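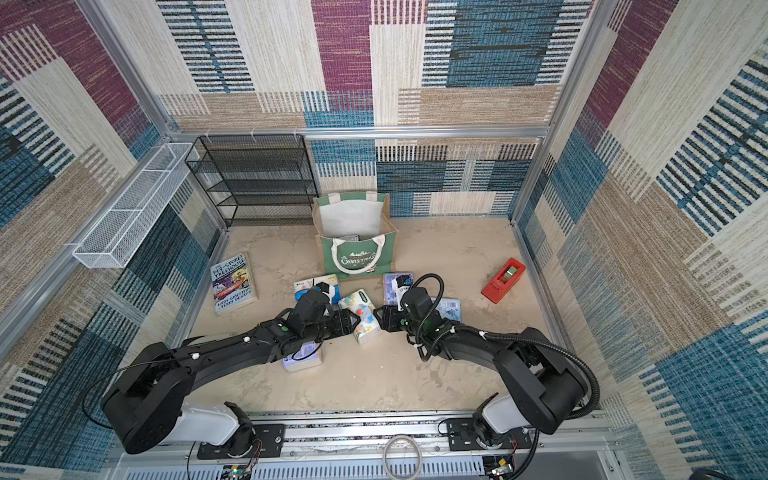
About Us

Hello, and welcome to Surko! We're a small workshop with one rather stubborn question: can a machine do the chores yet? We mean the ordinary ones, like packing a tote bag, putting a kids' book back where it belongs, or finding a home for the tissues and the tape dispenser (every house has a pile like that, and ours is no tidier than yours).

Jordan Whiteley started the company after years on the shop floor at Gesbridge, where the big machines were marvellous at lifting the same part all day and hopeless the moment somebody left a jumper on the bench. We work with 2 arms at a time, because most chores want a second hand, and so far we've logged 2,570 tries at 63 different jobs.

So, can they? A bit! We'd trust our arms with 19 of those jobs without standing over them. Boxes are fairly kind to a gripper, soft packets much less so, and anything with floppy handles still has us putting the kettle on and starting again. Folding is our project for November, and we'd love to hear which chore you'd hand over first.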